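The Ferry Timetable

Miroslava Čierny had been in Borkwood for three weeks when she noticed that the ferry timetable was wrong. The board at the landing said the last boat left at 6. The boat left when Tipene Ngata felt like leaving, and that was usually later.

She mentioned it to him on a Tuesday evening. He was coiling rope on the deck and did not look up.

"People know," he said.

"I didn't know. I ran all the way down the hill from Peng."

"Well, now you know."

She sat on the bench by the rail and got her breath back. There was one other passenger, a boy with a bag of onions between his feet. They waited. The light went off the water on the far side and the hills at Gakau turned gray. Then a woman came down the ramp with a suitcase, and Tipene took it from her and started the engine.

The crossing took 20 minutes. Miroslava had come to Borkwood to settle her aunt's house, and she had planned to be gone by June. The house had 47 jars of plum jam in the cellar, each one labeled with a year and the name of a person. Some of the names she knew from her aunt's letters. One of the jars said Ngata.

She brought it to the landing the next evening, wrapped in a dish towel.

"It has your name on it," she said.

He turned it around and read the label. "That's my father. She gave him one every fall. He went over to fix her pump and she paid him in jam."

"He must have missed that year."

"He died that year," Tipene said, and set the jar on the shelf beside the wheel, where it would not slide.

After that she took the other jars around, as many as she could. It was slow work. She walked the road to Borkar with four in a backpack and came home with two, and a bag of beans somebody had given her. An old man at the feed store took his jar, said thank you, and closed the door. A woman in Peng asked her in and talked about the aunt until it got dark - how she cheated at cards, how she had once driven a tractor into the river on a bet. 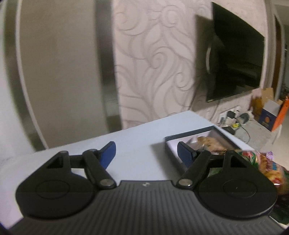 The timetable still bothered her. She lay awake working out how she would do it, since the old board was so faded that a new one would have to be drawn from nothing. It would need a big clean surface to lay the paper on, a white tabletop, and her aunt's kitchen table was brown and scarred with knife cuts. In the end she used the back of a closet door. She took it off its hinges, laid it across two chairs and ruled the lines in pencil.

For the last boat she did not write 6. She thought about it for most of an afternoon, then wrote "When Tipene goes" and painted over the pencil in black.

She carried the new board down on a Friday. Tipene read it from the top to the bottom, moving his lips a little at the names of the stops.

"You spelled Gakau right," he said. "The old one had two k's."

He got a screwdriver from the wheelhouse and they put it up together. It hung a bit low on the left. Three people were already on the boat, and one of them called out to ask if they were going or not.

"Read the sign," Tipene said, and went back for another screw.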